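Gripper thread, part whatever. I've been quiet since October because the hand kept dropping things and I didn't feel like posting about it. Tonight it's dropping fewer things, so here we go!

Quick recap for new people: I'm building a hand-held gripper at the Ternham shared workshop, evenings mostly. You squeeze, two pads close. The plan is to get the hand right first and bolt it to an arm later (the arm is a whole other thread, and a whole other budget).

The linkage is my fourth layout. The first three all had slop in the pivots, so by the time the pads met they were twisted and anything round just squirted out. I finally gave in and bought brass bushings, a bag of 16 from Savico, and wow, I should have done that in the spring.

Pressing them in was its own adventure. I cracked one link by going at it cold with a vise. The rest went in fine after I opened the holes up a hair and stopped being in a hurry.

Current state of things, wide open on the bench. Dark green everything, brass at the pivots, two screw holes showing on top of each pad. The pads have picked up plenty of dust and scuffs, and the facing strip on the left one looks a bit frayed along the top, so regluing is on the list.

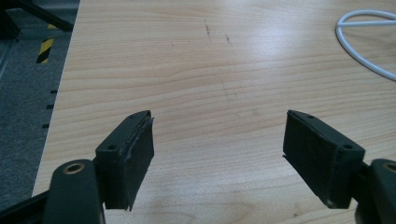
Ruchti replied that I should quit gluing the strips altogether and cut a shallow groove for them to slide into, then swap them like wiper blades. Which, okay, yes. I'm a little mad I didn't think of it.

So that's the next print. Groove down the inner face, strip goes in from the end, tiny lip to stop it walking out. If it works I can try different rubbers without scraping off old glue every single time (I hate scraping off old glue).

Weight check, because people keep asking: 584 grams with the handle. Too heavy! My wrist gives up after 11 minutes of picking stuff up. The handle is the obvious place to cut, it's solid all the way through for no good reason.

Someone also asked about the name. It's Moltuvik. It was the folder name on my laptop and then it was on the parts bin and now I'm stuck with it.

Test list for the new pads: a marker, a roll of tape, a grape, a wet sponge. The old pads could do the marker and the tape. We don't talk about the grape.

Printer says nearly 9 hours for the pair, so I'm starting it now and going home. Will post the grooves tomorrow if they come out clean. If anyone has leftover soft rubber sheet, the thin kind, I'll trade you bushings for it.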